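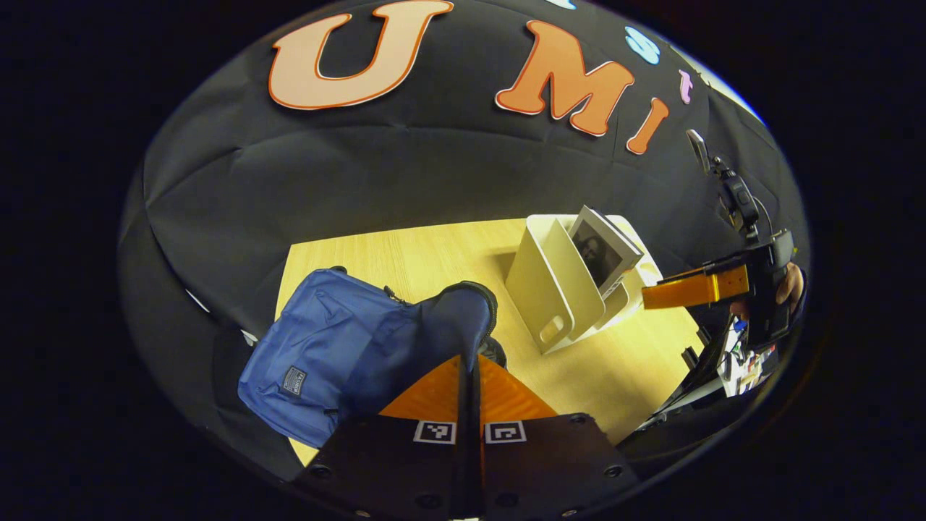 June 2006

Checkout test for the Coststead shop, second week. The old form has three pages, the new one has one page with the address first. We sent 2,000 visitors to each version, the split was done by the Troraron script.

Orders: old 437, new 467. Difference is 30. Ľubica Bednárik thinks it is too small to tell the client anything yet, and I agree. Let it run longer.

Problem on the new form: when the postal code has a space at the end, the page gives an error and empties the phone field. I fixed the space – the phone field still has to be done. Ľubica, please look at validate_2, I don't understand your second loop.

Product photos from Probert are too heavy again. Asked them for smaller files, no answer.

Zavunero wants the gift card page before August. Not started.

To do: check if returning customers were counted twice in the log.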